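Tuesday, a little after ten at night

I have my feet up on the other chair and a cup of mint tea going cold, and I want to get this down before bed because I've been turning it over all day.

Evangelia came for lunch and brought the Girum with her, in its box, in the back of her car, wrapped in a beach towel like a puppy. Her son bought it for her at Christmas and she can't stand it. She said I might as well try it on my tile before she gives it away, and I said yes before I'd thought about where all the chairs would have to go. It took us longer to clear the kitchen than it took to eat. Chairs on the table, the bread crock on the counter, the boot tray out on the step. Evangelia stood there with a chair in each arm and said, "So now I work for it," and we both got the giggles.

I'll be fair to the thing. It's clever. It went along the baseboards like a little old man feeling for the light switch, and it found the low bit by the pantry and got itself back out, and it was quiet enough that we could talk over it. It has 13 settings and we used one. On crumbs and dust I'd say it does as well as I do with a broom on a day when my back is bad, and I have a lot of those days now.

But then there was the turmeric. I'd spilled some of the soup on Sunday (the yellow one, Mother's, with far too much turmeric in it) and wiped it in a hurry, and I suppose I only moved it around. The Girum drove over that spot three times with its wet pad and came away very pleased with itself. It played its tune. Evangelia bent down and looked and said a word I won't write here.

I asked her what the one at the Nirstead does, the big one in the lobby that cost them so much, and she said it does the lobby. Somebody still does the corners. She worked there 5 years and in all that time she never saw a machine get down and look at a floor sideways, against the light, the way you have to. I've thought about that all evening. You find half of what's on a tile with your eye down low, and the other half you find with your palm, because a floor can look perfectly lovely and still be tacky when you put your bare hand on it.

So after she'd gone I changed into my old striped shirt and got down there myself with the blue cloth and a bowl of warm water and a drop of dish soap.
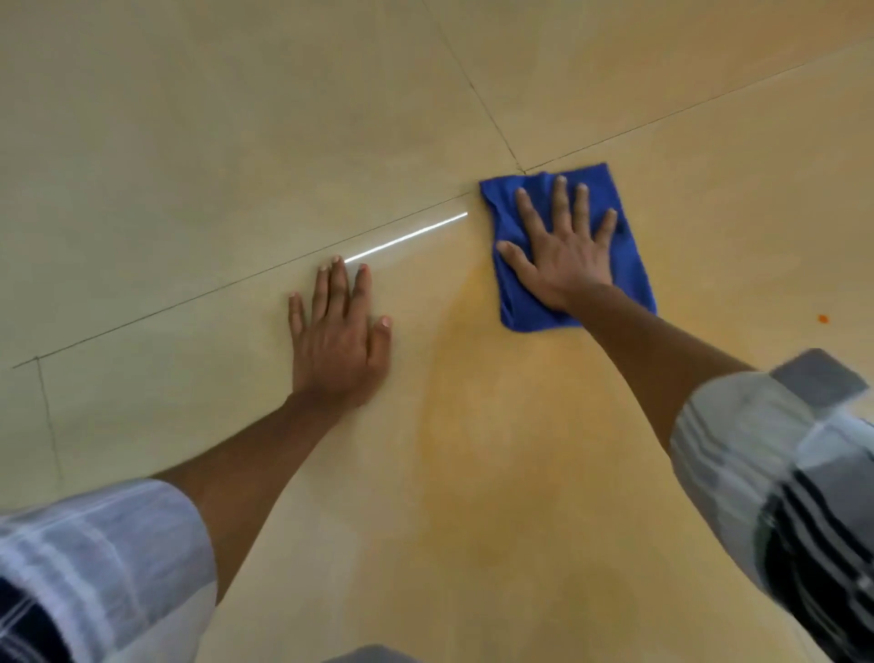 Oľga called in the middle of it, of course, and I had to shuffle over on my knees to reach the phone. She reads everything about robots and she's sure we'll all have one with arms before long. There's a company called Kilau that she follows, and she says theirs can fold a towel and load a dishwasher, slowly, if the dishes are the ones it knows. I asked her whether it could wring out a cloth. She went quiet and said she'd look into it. Then she told me people said the same about washing machines, and I had to give her that, because I remember Mother boiling sheets and I don't believe one person in 200 would go back to it.

What I'd want from it isn't very grand. I'd like it to know when to press and when to let up, and to turn the cloth to a clean side without being told, and to go back to a place because it has a feeling about it. Maybe that's a lot. I didn't know I was doing any of it until today, when I was trying to explain it to Oľga with the phone under my chin.

If they do make one, I hope the Alexiou shop carries it so I can go and poke at it first. I wouldn't pay 2000 for it, though. I might pay that to have my knees back.

Evangelia left the Girum here "until the weekend," so I expect it's mine now. I've put it in the hall by the outlet. Must remember to call her about the beach towel, and to buy soap, and the lemons I forgot – and the chairs are still up on the table.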